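The great shelf empty (and what I found at the back of it)

So I finally did it. I have been threatening to sort out the big white cubby unit since February, and this week I ran out of excuses, put the radio on, made a very large tea and got stuck in.

If you've been reading for a while you'll know the unit. It's the tall one with all the open squares that we bought when we moved to Akden, back when I believed that owning enough shelves would make me a tidy person. Ha! What it did was give me a great many more places to put things down and forget them. Post, batteries, odd gloves, a jigsaw with the lid held on by string, the instructions for a kettle we no longer have. Every square had turned into a little drawer with no front on it.

My rule was that everything had to come out before anything could go back in. I've tried it the other way, one square at a time, and all that happens is the mess shuffles along and settles in next door. So out it all came, on to the floor, on to the sofa, on to the stairs (sorry to everyone who lives with me). It looked dreadful by lunchtime and I did have a bit of a wobble and go and eat toast.

Best find of the day was a Tridell catalogue from 1997, which must have come with us through two house moves without my ever once reading it. It had 271 pages and I'm ashamed to say I sat on the floor and looked at nearly all of them. Such a lot of pine! And those curtains with the matching tie-backs, which my mum had in every room including the downstairs loo. I've kept it. I know, I know.

Second best find was a £20 note tucked inside a birthday card, so the whole thing has paid for itself.

Wiping down took longer than I'd thought. White shelves show everything, and there's always a grey line right at the back where the cloth doesn't want to go. I used warm water with a drop of washing-up liquid and an old toothbrush for the corners. I also poked the fluff out of those little black fixing holes with a cocktail stick, which is the sort of job you only do when you're avoiding the pile on the stairs.

Then came the fun bit, deciding what's allowed back. I've been wanting to try fruit on the shelves instead of in the bowl, because whatever goes in the bottom of our bowl is never seen again until it's soft. One apple sitting in its own white square looks rather smart, like something in a gallery. 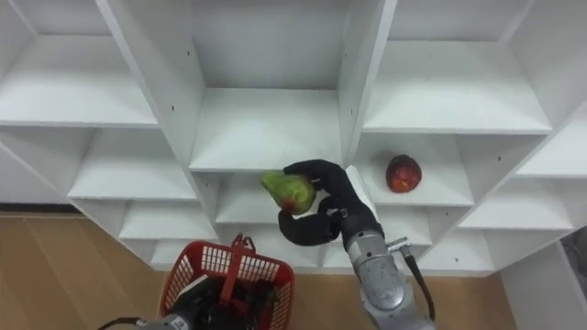
The books are going somewhere else altogether. They were double-stacked and I could never get at the ones behind, so I've given five bags to the charity shop on Barora Road and put the rest on the landing. I did rescue my old Ševčík violin studies, even though the violin itself hasn't been out of its case for years and the neighbours would probably like it to stay there.

I'm leaving plenty of gaps this time. My instinct is to fill every square the minute it's clean, but I do like seeing the white, and it makes dusting so much quicker. The baskets I'd planned to buy can wait until I know what I'd put in them.

Still to do: the stairs pile, the jigsaw (does anyone want a jigsaw? It's mostly sky) and finding a home for all those batteries, once I've worked out which ones are dead.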